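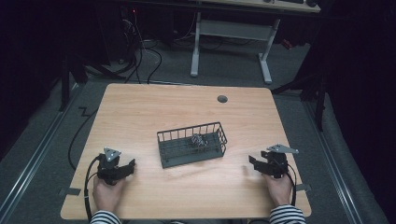 How often should you empty a basket for small things?

Once a week is enough in most rooms. If the basket is full before the week ends, it is better to empty it earlier than to bring a second basket.

The Basket on the Table
Words by Chia-jung Tam
Reading time: 2 min

In February we began to put our workroom in order. It is not a big room, but small things come into it every day and very few of them go out. We had paper bags, boxes with lids and one deep drawer that was hard to close. Now we use open baskets, and on this page I collect what I have learned about them, with short notes about the table and the floor also.

The gray basket
Dark gray wire, open at the top, with a grid for the floor and upright bars on the sides. I like that I can see through it from my chair. Inside is one small crumpled gray-and-white thing, and it looks very lonely in so much space.

The table
Light wood with a fine, pale grain and rounded corners. The round dark hole near one side is for cables. I wipe the wood with a soft cloth, a little damp, and then with a dry one. Kuo-hua Chiu prefers to use only the dry cloth, and we have agreed that each of us does it in his or her own way.

The floor
Gray carpet. It is kind to the feet but it hides small screws and buttons very well. Before I use the vacuum cleaner I go over it slowly with my hand.

What goes in the basket
Cloths, gloves, a roll of tape, things which will be used again in the same week. Wire is not good for pins or coins, because they fall through the grid. For those we have a tin from Folley with a tight lid. It was a gift to Hoi-yan Chung and it still smells of tea.

What does not go in
Papers. I tried it for 16 days and the corners of every page were bent. Papers now stay in a flat tray on the shelf, and the old ones go out on Monday.

Cleaning the wire
Dust sits where the rods cross each other. An old toothbrush and warm water with a drop of dish soap are enough. Dry the basket well with a towel and leave it upside down overnight, so the water does not stay in the corners. If the coating is scratched, look at the place again after some weeks, as rust can begin there.

Choosing the size
Measure the shelf first, and leave two fingers of space on each side for your hands. I did not do this with my first basket and it lived on the floor for one whole winter. Rizal Lumenta writes the sizes of all our shelves on a card inside the cupboard door, and I take a photo of this card before I go to the shop.

Labels
We do not label the wire baskets. A paper label hangs crooked on the bars, and everyone can see what is inside anyway. The tin has a label, in Hoi-yan's handwriting.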